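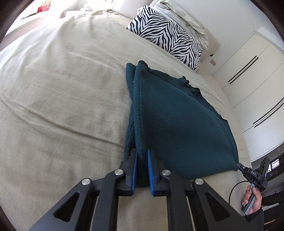

Folding is one of the nicest tasks to start with when you are recording your own examples for a learning system, and it is the one I suggest to everybody who joins us at Grasik. You need a hand-held gripper, something soft to fold and a place to lay it out. A bed does very well, and so does a thick towel – the dark teal one stands out clearly against a beige duvet, and there is plenty of fuzzy fabric for the blue finger pads to hold on to.

Before you start

Check that the lens is clean and that the recorder has room left. Open the curtains if it's daytime. Make a new folder for the session and put the room and the item in its name (bedroom, bath towel), because you will have forgotten both by next May, I promise you.

Recording a fold

Lay the towel out and hold the gripper a little way back from it, fingers open. Press record and wait a moment before you move. Come in low toward the near edge, close the fingers on the fabric, and only lift once you feel a good grip. Carry the edge over at the speed you would use if you were chatting with somebody in the room. Set it down, open the fingers, back away and stop recording.

If a corner slips, pick it up again and carry on. We like to keep those! The system has to learn how to recover too, and the early Pratden set had so few slips in it that we went back and recorded 51 more folds with a missed grip in each.

Changing things around

After every 8 folds, change something. Turn the towel, start it half folded, stand on the other side of the bed, or leave the duvet wrinkled. Our towel set now holds 764 folds.

Sorting afterward

Watch each clip once at double speed. Throw out any where the fingers leave the view for over 3 seconds, then give the rest a plain label such as "fold in half" or "pick up corner." Copy the folder to your drive before you clear the recorder.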